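3.2 Floor coverings and reported comfort

Responses on floor coverings were drawn from the tenant survey carried out in Woltisstead in July. Of the 2,227 returned forms, those that left the section on flooring blank were set aside before analysis. Tenants were asked what covered the floor of the main room, how long it had been in place, and whether noise from the room above or below had disturbed them in the past month.

Carpeted rooms were linked with fewer complaints about footsteps, in line with the earlier work of Baluyot and Layug on the Semple estate. The link was weaker for voices and music, which travel through walls and ducts as well as floors. Tenants often placed a further layer over the fitted carpet, such as a rug, a mat or a large cloth (Figure 3). The survey form did not list these layers as a separate answer, and they were recorded only when the tenant wrote them in.

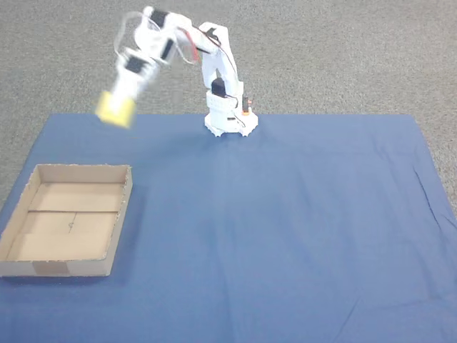
Figure 3. Blue cloth laid over gray carpet.

Written answers were coded by two readers, Lagman and Selvanayagam, working apart. They differed on 29 forms, most of which used the word "mat" without stating its size or place. These forms were kept in the totals but left out of the comparison by layer. A later version of the form should ask about fitted and loose coverings in separate questions. Age of covering showed no clear pattern once building type was taken into account, and it is not discussed further in this section.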